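Teaching by Hand, One Drawer at a Time

In a rented house on the edge of Fomville, robot instruction proceeds at the pace of ordinary furniture

The first hour of a shift at Stasska is spent on calibration. The operator moves each joint of the leader arm to its stop, checks that the follower arm reports the same angle, and repeats the process until the two agree. Only then does anyone open a drawer.

Stasska collects demonstrations for household manipulation. An operator performs a task through the robot, the system logs joint positions, gripper state and video, and the log becomes one episode of training data. The company works out of furnished houses instead of a laboratory, on the theory that a policy trained on a bench will have seen very little of what a bedroom contains.

Drawers are a large part of the program. They look simple on a task list and are less so at the motor level. A drawer on wooden runners binds if it is pulled off its center line. It may need a firm start and then almost no force at all, and an operator who fails to ease off will drag it past the point where it is supported. Knobs vary in size and height, and a low drawer leaves the arm little clearance above the floor.
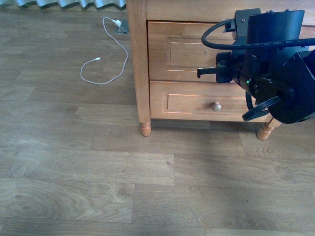 The company has tried two methods of demonstration. In the first, known as kinesthetic teaching, a person holds the arm and guides it through the motion with the motors compliant. The operator feels the contact directly, and the paths are smooth. The drawback is that the operator's own hands and sleeves end up in the video, where a learning system may come to depend on them.

The second method is remote control. The operator sits out of view with a leader arm of matching geometry, and the follower copies it. The video is clean, but touch is mostly lost. Operators learn to read resistance from the lag between the two arms – a skill that takes new staff longer to acquire than any other. Stasska now uses remote control for nearly all of its recorded work and keeps hand guiding for setting start poses.

A drawer session consists of 51 episodes. Between episodes the start pose is changed, and every fourth session the base is moved as well. Failed grasps are kept if the operator recovers within the same episode, on the grounds that a policy that has never seen a slip has no response to one. Episodes in which the furniture shifts are discarded.

Results have been mixed. In a June trial at a second house in Brirkbridge, a policy trained on 19 pieces of furniture opened upper drawers reliably and did poorly on lower ones. The logs showed the cause: operators had favored the upper drawers, which are easier to see and to reach. The task sheets now assign the drawer as well as the motion.

The software that aligns the video with the joint data, called Manolakis, was written in-house and remains a source of complaint. Early versions let the streams drift apart over long sessions, and three weeks of recordings had to be realigned. The current version stamps both streams from a single clock and rejects an episode when the gap exceeds a set limit. Operators would prefer that it did so before the end of the episode. That change is scheduled for the next release, along with a foot pedal for starting and stopping the recorder.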